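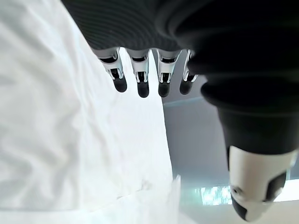 Section 3: Setting up your Girnora bread oven for its first loaf

Welcome to the fun part! By now the Girnora should be out of its box and standing on its feet (Section 2 covers unpacking and levelling, if you skipped ahead). This section takes you through the stone, the steam tray, the first burn-in and then a simple white loaf. Set aside an afternoon for it. Most of that time is the oven getting on with things by itself while you have a cup of tea.

What you need

The baking stone, in its cardboard sleeve
The steam tray and its wire handle
The crumb drawer
A clean cloth and a bowl of plain warm water
A jug
Dry oven gloves (a folded tea towel won't do at these temperatures)

3.1 Fitting the baking stone

1. Check that the oven is unplugged and the dial is at Off.
2. Slide the stone out of its sleeve and wipe both faces with a cloth wrung out in warm water. Let it dry in the air for an hour.
3. Open the door fully until it clicks into its rest position.
4. Hold the stone by its two short sides, rough face up, and rest the back edge on the rear ledge.
5. Lower the front edge gently on to the two pegs. You should be able to slip a piece of card between the stone and each side wall.

Note: The stone will darken with use and pick up patches and rings. We love them! A well-used stone bakes every bit as nicely as a pale one.

Caution: Never wash the stone with soap or soak it in the sink. It drinks up water, and a wet stone can crack when it heats.

3.2 Fitting the steam tray and crumb drawer

1. Clip the wire handle into the holes at the front of the steam tray. The curved part faces you.
2. Push the tray along the lower rails until it stops.
3. Slide the crumb drawer in underneath. It only goes in one way round, so if it sticks, turn it over and try again.
4. Close the door and look at the gap along the top. It should be even from left to right. If one side looks wider, take the stone out and seat it again as in 3.1.

3.3 The burn-in

A new oven has a thin film of oil left on the metal from the works at Albers, and the burn-in gets rid of it before any food goes near it. Expect a smell, and a little haze for the first part. Open a window, put the extractor fan on and move any pet birds to another room.

1. Leave the steam tray empty.
2. Plug the oven in. The display shows two short bars.
3. Turn the dial to Burn-in and press it once. The timer starts at 91 minutes and counts down.
4. Leave the door shut until the timer reaches zero and the chime sounds.
5. Turn the dial to Off and let the oven cool with the door closed.
6. Once it is cold, wipe the inside of the door and the side walls with a damp cloth.

Caution: The outside of the door gets very hot during burn-in, hotter than it will in normal baking. Keep children well back.

Note: If the power goes off part way through, let the oven cool and run the whole burn-in again from the start. The timer does not remember where it was.

3.4 Your first loaf

This recipe comes from Azadeh Ebrahimi, who tested it in our kitchen at Drutesberg over and over until even the most nervous bakers in the office were taking home something to be proud of. It is a forgiving dough and it shows off the steam beautifully.

For one large loaf:
700 g strong white flour, plus a little for dusting
460 ml lukewarm water
2 teaspoons fine salt
2 teaspoons dried fast-action yeast

1. Mix everything in a big bowl until no dry flour is left. It will look rough and shaggy, and that's just right.
2. Cover and leave for 20 minutes, then knead on the worktop until smooth and springy.
3. Put the dough back in the bowl, cover, and leave until doubled in size. In a warm kitchen this may take an hour. In October, with the heating still off, it can easily take twice that, so go by the dough and let the clock look after itself.
4. Shape into a round and set it on a floured board to rise again.
5. While it rises, turn the dial to Bread, press once, and let the oven heat until the light by the dial turns green.
6. Slash the top of the dough with a sharp knife. One confident cut across the middle is plenty.
7. Put on your oven gloves, open the door and slide the loaf on to the stone.
8. Pour half a cup of water from the jug into the steam tray, keeping your face and arms well back, and shut the door straight away.
9. Bake for 35 minutes. The loaf is ready when it is deep brown and sounds hollow if you tap the base.
10. Cool on a wire rack before slicing. Yes, waiting is hard!

Caution: Pour water only into the steam tray. Cold water splashed on the hot stone or the glass may break it.

3.5 If the first loaf isn't quite right

Pale on top: leave the loaf in for another 5 minutes, and next time wait for the green light before loading.

Burst at the side: the slash was too shallow, or the dough needed longer on its second rise.

Dark underneath, soft on top: move the stone to the upper pegs. Make sure the oven is cold first.

Sticky in the middle: it was probably cut too soon. Toast it, butter it and enjoy it anyway.

Siamak Mahmoudi on our help desk bakes every weekend in the same model as yours and is delighted to look at pictures of odd-shaped loaves. Write to him care of the Trernis service office, and put the serial number from inside the crumb drawer slot on your letter.

Section 4 covers rye, flatbreads and using the overnight timer.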